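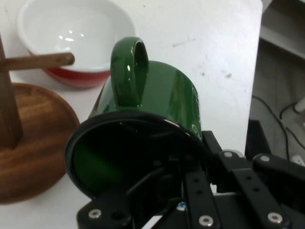

We got to Dovolum on a Tuesday in November, a good bit after the time on the invitation, after I insisted the bus went from the other side of the station at Trolamholm. It didn't. So we missed the welcome talk and most of the biscuits, and were sent straight up to the Ní Chonaill room, where the mug cell is.

I'd put my name down for that one months ago. The other visitors all seemed keen on the big palletising line downstairs (fair enough, it's loud and it throws boxes about), but I look after a couple of small machines at work and I wanted to see how somebody else keeps a fiddly one going. And it is fiddly! One arm, one hand, a white table against the wall, and the job is moving crockery on and off a wooden mug tree. My kitchen has the same set-up minus the arm.

Our guide was the technician who keeps the cell running, and she was happy to be interrupted, which was lucky for her as I interrupted all the way through. She started with the table. It stays where it is and the arm stays where it is, and if either one gets nudged, even by a hip on the way past, the whole thing has to be checked again before it does any work. They have a printed sheet for this with boxes to tick. The last row just says "who bumped it".

The check itself is simpler than I'd expected. They park the arm above a known spot on the table, look at what the cameras make of it, and compare that with where the arm thinks it is. If the gap is under 2 millimetres they carry on. If it's over, they redo the calibration, and that takes 40 minutes when it behaves. She said it mostly behaves in the morning and mostly doesn't after lunch, and she blamed the sun coming round, but she did say it in the tone of someone who has blamed several things over the years.

Then the hand, my favourite part. It's all black plates and joints, with silver socket screws holding the plates together, and those screws are half her job. Every time the fingers close on something hard there's a tiny knock, and the knocks add up. A screw that's a quarter turn loose doesn't look loose. What you get instead is a finger that arrives a shade late, and then a mug that swings in the grip, and then somebody spends a day looking for a fault in the software. So at the start of each week every screw on the hand gets checked with a torque driver and given a dab of paint across the head and the plate. Break in the paint line, screw has moved. I do the same on our labelling machine with nail varnish and felt very pleased with myself.

She had a spare finger out on the side bench for us to pick up. Lighter than I thought it would be, and a bit sharp on one corner. You could see how much of the care goes into things a visitor would never look at: a smear of grease here, a washer swapped for a slightly thicker one there.

Cables next. The cables that loop down the arm need enough slack for the worst reach the arm will ever make, and not so much that they catch on anything. She moves the arm by hand through its furthest positions after any change and watches the loops the whole way. They'd had a camera lead fail in the summer, and it took ages to find as it only dropped out when the wrist was turned right over. The camera would go blank for a blink, the arm would stop politely, and by the time anyone walked over it was back again. In the end they found it by waggling. I can't tell you how cheering it was to hear that a place with this much kit still mends things by waggling them.

Everything that happens gets written into a log they call Hostent (it's their own program, named after a cat or a village, I've got both in my notes and can't tell which is right). The cell was on cycle 787 since its last strip-down when we came in. Full strip-down is at 300 hours of running, and the hand comes off, the joints are cleaned, the plates get wiped and looked at under a lamp for cracks. I asked if they'd ever gone past it. A short pause, then we moved on to the lighting.

The lighting! I'd never have thought of it. The mugs are glazed and the bowl is shiny inside, so the lamps overhead leave bright white spots on everything, and a camera can take a bright spot for an edge. They've tried moving the lamps and they've tried turning them down. For now they leave them alone and wipe down the crockery before a session so at least there are no fingermarks adding to it. The table gets wiped too, though the scuffs don't come off any more.

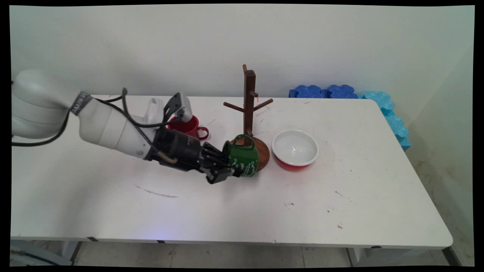
How do you know when a finger needs replacing and when it only needs adjusting?

They adjust it first, run it against a reference piece, and if it has drifted out again by the end of the same day they fit a new one and send the old one to the bench to be measured.

That came from a man at the back who had a proper notebook and asked all the good questions. He also wanted to know why crockery and not, say, blocks, and she said a handle is a nasty thing to find when the mug is lying at an angle, and the pegs on the tree are short, so a small error in the wrist shows up straight away. Good for testing the machine as well as the program, then. If the hand is in poor shape, the mugs tell you before the log does.

We got to watch it work for a while. It's slower than you'd imagine, with a lot of hovering. I stood there holding my breath over a dark green mug with white writing on it as if I'd paid for it. I asked about breakages and she pointed to a dustpan hanging by the door. There are light and dark blue foam pieces kept on the table along the back and down the side, with wavy edges like a jigsaw, and I meant to ask about those and forgot. If you go, ask for me.

A few practical bits. Wear flat shoes, the stairs up to the Ní Chonaill room are steep and the lift was off. Bags have to stay in the corridor, so take your pen out first (I didn't). The canteen does a decent cheese roll but stops serving early. They're planning another open day in spring and the technician thought they'd have the arm's base cover off for that one, with the cabling on show, so I've already asked for the day off. The bus back goes from right outside the gate.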